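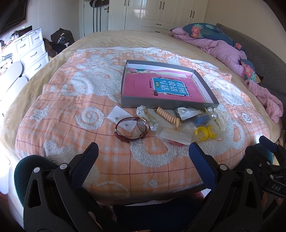

Small things out on the quilt at the Dendley flat, with the box lid waiting behind them

Bendance Home Sorting
Progress report to the Coelho Fund
15/04/2022

Dear Rania,

You asked for something short and readable on how the small grant is going, so I'll try for readable at least. You've had the figures from Teguh already (he's much better at sending things on time than I am) and I won't repeat every line of them.

The quick version is that we've taken on 9 households in Dendley and finished with seven of them. The other two are going slowly but pleasantly. We've used 54 hours of paid time so far, mostly mine and Slamet Sitompul's, and there's still money left in the materials line. More on that further down.

When I wrote the application I went on quite a bit about wardrobes and kitchens, and I'd like to take some of it back! Wardrobes have been fine. People are surprisingly brisk about coats. What eats up an afternoon is the little stuff: the jewellery, the hair things, the packets with one item left in them, the bits that live in a drawer for years and then get tipped into a carrier bag on moving day. Every home so far has had at least one bag like that, and most people have been quietly dreading it.

So we've changed how we work. We now do the small things on the bed, on top of whatever quilt or blanket is there. A bed is soft, it's a decent height if you sit beside it, and nothing rolls off and disappears under a radiator (well, not often). We spread everything out in a loose row, where each thing can be seen without moving another, and put an empty box lid behind it. Whatever is staying in the bedroom goes in the lid. Slamet started us off with lids in his very first home and I was a bit sniffy about it, having budgeted for proper drawer dividers, but he was right. A lid is shallow, so nothing gets buried, and you can lift the whole lot and carry it to the drawer when you've had enough for the day.

One recent flat is a good one to tell you about. There was a wristwatch with a dark red strap and a gold-rimmed face, a pair of little stud earrings still on their white card, a bracelet of beige wooden discs, a cream hair clip with two big pearl beads, and various small bags and packages that had to be looked at one by one. All perfectly ordinary, and I could have stayed there till supper. The watch started a long conversation about straps. The pink book took longer still, as we all wanted a look, and I was glad to have allowed a full visit for a job I'd once have put down as half an hour.

I did learn one useful thing there about books and papers. They're usually too big for the lid and they make everything else slide about, so I now ask early on whether there's a shelf they could go to. The lid can then be kept for things you'd pick up between finger and thumb.

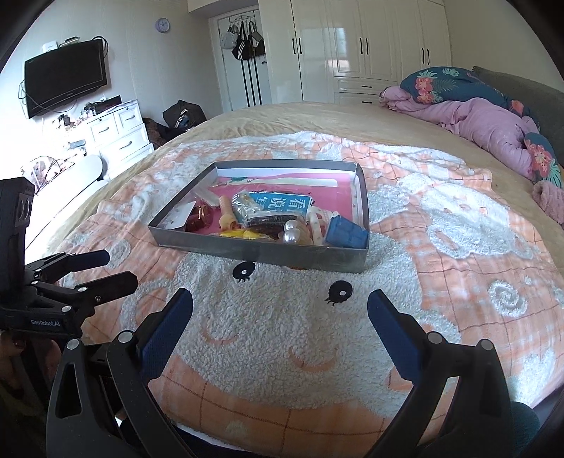

The lid in use, lined with bright pink paper and holding a good old mixture

We've taken to lining the lids when there's nice paper to hand. Bright pink is my favourite, as pale and clear things show up so well on it, and you wouldn't believe how easily a see-through bag vanishes against grey card. It also makes the whole thing feel like something you might keep, which matters more than I expected. Two of our households have asked for extra lids for the bathroom.

You'll see that we let people mix things up. My original plan had categories, with a printed sheet (jewellery, stationery, snacks, "other") and I'm sorry to say the sheet has been retired. A wrapped bar next to a couple of pearls doesn't bother anybody if that's where their hand will go looking for it. Teguh would still like some kind of list for the records, so we've settled on a sentence or two per visit in the notebook.

On the money side, the grant for materials was £500 and we've been careful with it. The drawer dividers I'd priced up from Jeltach haven't been ordered, and I'd like your permission to put that part towards visiting hours instead. Boxes with good firm lids are easy to come by, we're forever being offered them, and the only things we keep buying are paper, sticky labels and small clear bags. Could you let me know whether that needs a form or whether a reply to this will do?

Things that haven't gone so well: I badly underestimated travel on the far side of Dendley, where the bus is a bit of a mystery, and we had to move a few visits because of it. We've also got too many people wanting late afternoon and not enough of us to go round. Slamet Tambunan has offered to do some hours from the end of April, which will help a lot (and yes, we'll have two Slamets, so please use surnames in any emails or they'll both turn up).

For the next stretch we'll finish the two open households, go back for a short cup-of-tea visit to the seven finished ones to see whether the lids are still in the drawers, and write up the bed method on one side of paper for anyone who'd like to borrow it. I'd be delighted if you came along to one of the return visits. Bring a cardigan, the stairwells are freezing.

With all good wishes,
Tiina Kuusisto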